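Hand-held gripper trials: frequently asked questions
Updated August – by the Treltness bench team
Filed under: Grippers & End Effectors, Help

Which grippers are you comparing?
We compare two models, the Ludeo and the Ye. Both have two fingers and both can be held in the hand, so a trial can be done before any arm is bought.

What is the drawer task?
The person must open one small drawer of a parts organizer with the gripper, then close it again. We like this task for short fingers, as the drawer fronts are close together and a wide jaw touches the neighbours. 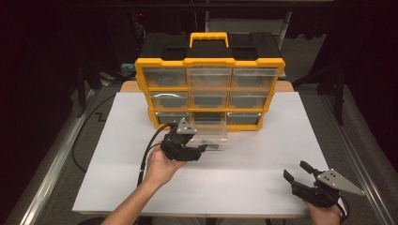 How many trials do you record for each gripper?
We record 159 trials per model. If the cable comes loose during a trial, it is repeated and the first one is not counted.

Can I use my own fingers on the gripper?
Yes, if they fit the standard mount. Please send us the drawing before you print them – the Ye needs a longer screw.

Do the results also hold for an arm?
Only partly. A person corrects small errors without thinking, and an arm controller does not.

Recent items
Grarnska controller: first setup
Choosing a wrist camera
Cable routing for hand-held grippers
Finger pads after 2000 cycles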